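Small Rooms, Slowly: The White Table

Gallery – February 2021

The waiting corner at Ondstead has been rearranged more often than any other six square metres in the building. The sofa went in December. The bookcase followed it, taking with it 81 back issues of a gardening quarterly and a jigsaw of Durkine harbour with the harbour missing. What remained was a grey tiled floor, a bench, a chair and a strong feeling that people ought to have somewhere to put their gloves.

So we bought a table. It is white and shaped like a kidney, and it has no corners, which pleased everybody with shins. Oldřich Vaněk, who looks after our furniture and has views on it, wanted an oval. He has been told that a kidney is an oval that has had a hard life, and has so far declined to laugh.

Dressing the thing took longer than choosing it. The rule we settled on was that whatever went on top had to earn its place, and the rule lasted until somebody came in with flowers.

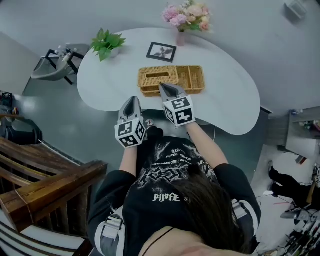
The wicker tray at the front of the table, with the small framed leaf lying flat behind it and the pink flowers at the far edge.

The tray came from Rosska and is the only item that does any work. One end is a tissue box with a slot in the top, the other is open and divided, and within a day of arriving it had been given two pens, a bus timetable and a key that fits nothing. We have left the key with reception. Reception has left it back in the tray.

The leaf picture has a black frame and a white mat and was meant for the wall. The wall has opinions about nails, so for the moment the leaf is a table picture. Visitors bend over it very politely, as if it were a menu.

The green plant in the white pot was moved from the office upstairs, where it had been dying on principle. It has perked up down here and we are trying not to take that personally.

Pink flowers, pink vase. I argued for a plain glass one and lost. I have since come round to the pink, though only on dull mornings, and we have had plenty of those.

Still to come: a lamp, if Wibisono ever answer their telephone, and a cushion for the bench, whose slats are handsome for the first ten minutes. The next gallery is the back stairs, where Oldřich has been promised a free hand and three tins of paint.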